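Getting felt hats off the closet shelf

I used to stack my felt hats on top of each other in the closet, and every fall I'd pull out a black one with a brim like a potato chip. I've changed my ways! A wire hat stand takes up hardly any room, and I've come to love the plain kind – just bent wire, a ring at the bottom and a rounded top for the crown to rest on.

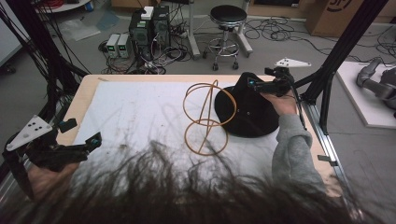
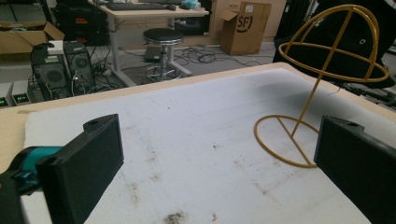 Put something pale under your hat and stand before you start fussing with them, and don't worry if it's already scuffed. I brush over mine and the dark fuzz is easy to spot. Go counterclockwise with a soft brush, short strokes, and do the brim last (I always forget the underside, so check it).

When you pick the hat up, go for the brim, front and back, with both hands. Pinching the crown is a hard habit to break, I know, but felt remembers every pinch.

Floarea Dinu wrote in to say she disagrees with me on wire for long storage. Hers left a faint ridge inside the crown after one summer, so now she lays a folded cotton scarf over the top of the stand first and swaps it out in May. I tried it with an old bandana and I like it – the hat sits a little higher and doesn't slide.

If the stand wobbles, press the bottom ring flat on the counter with your palms. Mine took 3 tries.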